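Como montar um canto de trabalho numa sala comprida (com parede de tijolo e chão de tábuas)

Passei boa parte do ano a mexer na nossa sala e agora posso finalmente contar como se faz! A ideia era simples: uma mesa de madeira ao centro, cadeiras que se puxam e empurram conforme o dia e corrente onde faz falta. Se também têm uma divisão de tijolo à vista e chão de madeira, vão reconhecer quase todos os problemas que tive.

O que convém ter à mão
Fita métrica, fita de pintor, feltros autocolantes, uma extensão com várias tomadas, abraçadeiras de velcro, cera incolor, dois panos de algodão e um nível pequeno. A lista completa custou-me 49 euros, sem contar os móveis.

Passo 1: marcar o chão antes de arrastar seja o que for
Colem fita de pintor no chão com o contorno da mesa e deixem-na lá um dia inteiro. Andem à volta, sentem-se, abram a porta. Eu tinha a certeza de que a mesa ficava bem encostada ao tijolo e bastou uma tarde a contornar a fita para mudar de ideias – no meio da sala recebe luz dos dois lados e dá para trabalhar a toda a volta.

Guardem uma passagem de 90 cm entre a mesa e a parede se puserem cadeiras desse lado. Com menos, quem está sentado tem de se levantar sempre que alguém passa.

Passo 2: tratar do tampo
Um tampo de madeira quente é meio caminho andado numa sala destas. O meu levou quatro demãos finas de cera Flenelska (a incolor, que a amarela puxa demasiado para o laranja). Apliquem com o pano dobrado, sempre no sentido do veio, em círculos só nos cantos. Entre demãos esperem uma noite e puxem o lustro com o pano seco. Quem me ensinou isto foi o Saeed Kazemi, que restaura móveis há muito mais tempo do que eu, e a diferença ao toque é enorme!

Se o tampo tiver manchas de copo, lixa fina 240 primeiro, muito de leve. Aspirem bem o pó, passem um pano ligeiramente húmido e deixem secar.

Passo 3: a corrente
Esta é a parte que toda a gente deixa para o fim e que eu agora faço logo a seguir à mesa. Uma extensão branca, pousada no chão, resolve quase tudo, mas pensem no caminho do cabo: deve seguir junto às tábuas, no mesmo sentido delas, e atravessar a zona de passagem o menos possível. Onde tiver mesmo de atravessar, usem uma calha baixa. Enrolem o excesso com velcro, em voltas largas, e desenrolem-no se forem ligar alguma coisa mais potente.

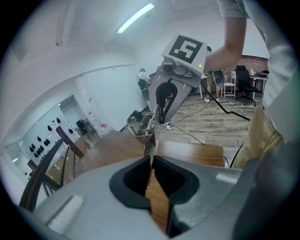
Quanto ao tamanho do cabo, comprem mais comprido do que a conta dá. Medi cinco vezes e mesmo assim o primeiro não chegava, porque me esqueci de somar a volta pelo canto. Juntem sempre um metro ao total e ficam descansados.

Passo 4: misturar as cadeiras sem medo
Adoro esta parte. Durante anos achei que as cadeiras tinham de ser todas iguais e que pena, tanto tempo perdido! Diante do tijolo vermelho, o cinzento, o branco e o preto ficam lindamente juntos. O truque é ficar por cores neutras e variar as formas: uma de encosto arredondado para ler, uma branca simples, uma de escritório com rodízios para quem passa horas ao computador.

Os rodízios merecem atenção num chão de madeira. Os de plástico duro marcam as tábuas em poucas semanas; troquem-nos por rodízios de borracha macia (tirem o antigo puxando a direito, encaixem o novo até ouvir o estalido). Nas outras cadeiras vão feltros, e escolham os de pregar se os pés forem de madeira. Os autocolantes da Gundirach aguentaram bem, ainda assim reponho-os em junho, quando faço a limpeza grande.

Passo 5: o tijolo e as grades
O tijolo à vista larga pó. Escova macia, de cima para baixo, depois aspirador com o bocal de cerdas. Só então avaliem se precisam de selante mate; o meu precisou de uma demão e deixou de sujar as costas das cadeiras.

Se tiverem uma grade de madeira escura com barras finas, limpem barra a barra com uma meia velha enfiada na mão – é rapidíssimo e chega aos cantos que o pano não apanha. A mesma cera do tampo serve, em quantidade mínima.

Manutenção
Pano seco no tampo todas as semanas, aspirador no chão com a escova para madeira e uma espreitadela às fichas da extensão uma vez por mês. A cera renovo-a quando as gotas de água deixam de fazer bolinha.

Se experimentarem com outra cera ou outro tipo de rodízio, contem-me nos comentários como ficou, que ando a pensar no corredor a seguir!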